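Section 4: Comparing Two Grippers in the Simulator

This is the fun part! By now Uvia is installed and your arm loads without errors, so you can start putting grippers side by side. Dorothy Bramwell wrote the first version of this procedure and Nazareno Ferri trimmed it down, and an afternoon is plenty for a full comparison.

Before you start

Save your scene. Switching grippers resets every object to its start pose, and unsaved changes are lost.

Running the comparison

1. Open the Gripper tab and choose Osport Parallel for slot A and Petrenko Parallel for slot B.

2. Click Match Mounts. Both grippers now use the same flange offset.

3. Set the physics step rate to 2,000 per second. Lower rates run faster, but thin-walled objects tend to jitter between the fingers.

4. Set Grip Force to the same value in both slots.

5. Pick a target object and press Record. Uvia runs slot A first, then slot B, from the same starting pose.

6. Open the Results panel and look at the slip plot before anything else. It's a great little plot, and you'll learn to read it quickly.

CAUTION: Never copy Grip Force from the simulator to a real arm. Start at the lowest setting in your gripper's own manual and work up.

Choosing a grasp point
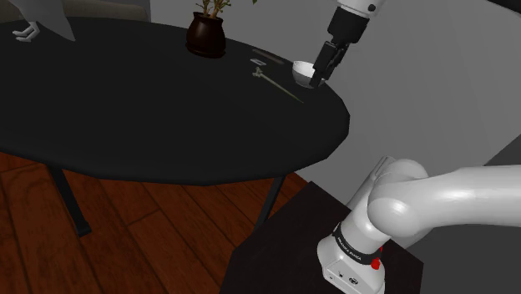 Grasp points are where two similar grippers start to show their differences, so try several on each object. Center grasps are forgiving and nearly everything passes them. Rim grasps are much more telling, and a small bowl near the edge of the table, held by one side of its rim with two fingers, makes a lovely test. Drag the grasp marker along the rim, record again, and compare the slip plots.

Note: A grasp score of 92 or higher counts as stable. If both grippers clear it, lower Grip Force by 2 steps and repeat from step 5.

When you're happy with the results, export them as a Carkbridge file and go on to Section 5, Camera Placement.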